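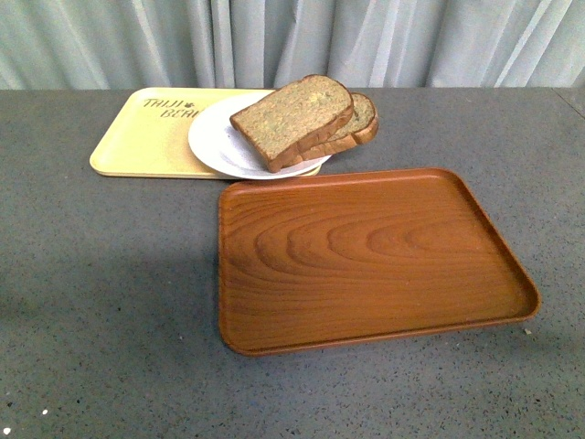

Redov group reports first transfer results

The manipulation team at Redov has finished the first round of its food transfer study, led by Jeanine Hoekstra. The policy was trained on 865 demonstrations of moving bread between a plate and a tray, then tested on 630 trials with trays it had not been trained on.

Most failures came when two slices overlapped and the policy took both at once. Adding a second look at the stack before each grasp cut those errors by half, at a cost of four seconds per trial.

A longer write-up is due in March. Testing moves to the Veltden lab next, with sliced cheese.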